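Perkton Folding Work Table: Seven Months of Use

I bought the Perkton in June to replace a door laid across two sawhorses. I needed a flat surface for sorting seed packets, cutting matboard and doing the household paperwork, and I needed it to fold away when my sister comes to stay. It has been up most days for seven months.

The table arrived in one flat carton weighing 77 pounds. The delivery driver left it at the bottom of the porch steps, so plan on a second person. Setup took me 25 minutes, most of it spent on the leg braces. The bolts are bagged by size, and the instructions are one folded sheet with clear drawings. Step 7 shows the brace upside down. I put mine on that way, took it off again and lost ten minutes.
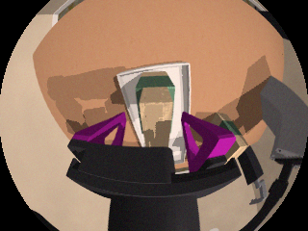
The finish has held up better than I expected. Coffee wipes off if you get to it the same evening. Red ink does not, and I have a faint mark near one corner that rubbing alcohol only made wider. A utility knife will score the top, so use a cutting mat. I left a hot mug on it overnight with no ring in the morning. I have not tried a pan and don't plan to.

Stability is good for a folding table. With the braces locked there is a small side-to-side sway when I lean on it to cut, and none when I write. My old Alldale table cost less and wobbled every time I used an eraser. The feet on the Perkton screw in and out to level it, and they have stayed where I set them, even on carpet.

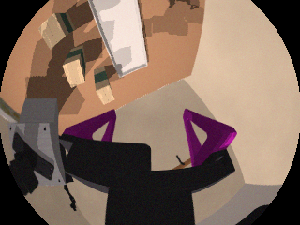
Can one person fold it and put it away?

It depends on where you store it. Tipping it on its side and folding the legs is easy enough alone. Carrying it up a flight of stairs is a job for two, and I now keep mine behind the sofa for that reason.

The locks are my main complaint. They are spring catches, and they pinch. You have to press both at once while holding the leg, and the left one on mine sticks in damp weather. A little dry lubricant helped. Gearóid Quinlan, a neighbor who bought the same model, filed down the edge of his catch and says it moves freely now. I would rather the factory had done that.

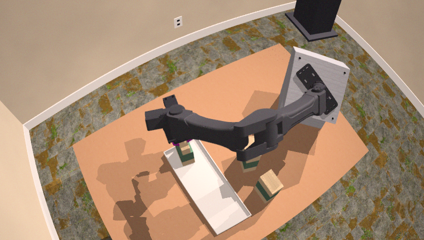

Compared with the Oyelaran

I borrowed an Oyelaran table for two weeks before buying. It is lighter and the catches are much nicer to use, with a wide lever you can work with a gloved hand. The top is also narrower, and a full sheet of matboard hung over both sides. If you only want a desk that folds, get the Oyelaran. For cutting and sorting, the extra width of the Perkton matters more to me than the weight.

Price is close between the two. I paid $301 for the Perkton with shipping, from Ekincombe, and the leg caps were extra.

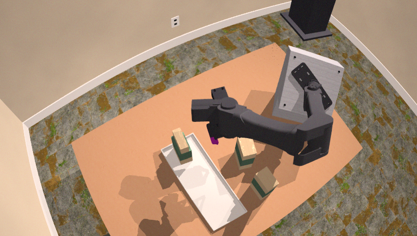

Image credit: Ekincombe

The leg caps are worth getting if you have wood floors. The plain feet left a gray scuff in my hallway, which came off with a damp cloth and some rubbing. The caps push on by hand and have not fallen off yet.

One of my bolts had a damaged thread. I emailed Perkton and a replacement came in the mail nine days later, no charge and no questions about the receipt. The warranty is two years on the legs and one on the top.

I'd buy it again at this price, mainly for the size of the top. Check your catches on the first day, while you can still send it back.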